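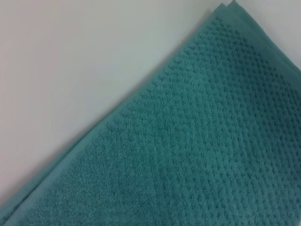 Teal bath towel, folded, with the flat hem band along the upper edge.

Search this site Enter keywords Go

Linen notes: folding standard for textured bath towels
21/09/2024 | Emstead Laundry Services newsletter

The Emstead linen store moved its bath stock to the Trindade textured range in February. The store now holds 1,580 bath towels of this type, and the folding sheet has been revised to suit them. The previous sheet was written for a flat-pile towel and gave a stack height that the new cloth does not meet.

The difference is in the construction. The body of the towel is covered in small raised nubs with recesses between them, while the hem band is a plain strip with no nubs. The band is thinner than the body, so a fold made across it sits lower than one made through the pile. Several bands placed directly over each other produce a stack that leans to one side.

The revised method is as follows. Lay the towel face down on a clear, level surface and smooth it from the centre outwards. Fold lengthwise with the long edges level, then bring the short ends in. Press each crease with the flat of the hand. Do not pull the hem to square it – this stretches the band and leaves the corner proud of the layer below.

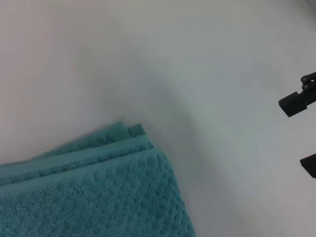 A small step between layers at the folded end is acceptable and need not be corrected. A corner that projects beyond the stack should be tucked back before the towel is shelved, as it catches on the shelf lip when the pile is drawn forward. Place towels with the closed fold to the front and turn every second one through 180 degrees to even out the bands.

Shelves in the Virklow bays take 20 towels per stack at this fold. Each bay holds 112 when the upper shelf is kept for hand towels. Bath mats are not covered by the new sheet and should be folded as before.

Copies of the sheet are kept with the Jinix shelf labels in the linen store. Replace any copy dated before February.

We use cookies to remember your newsletter preferences. Accept Manage settings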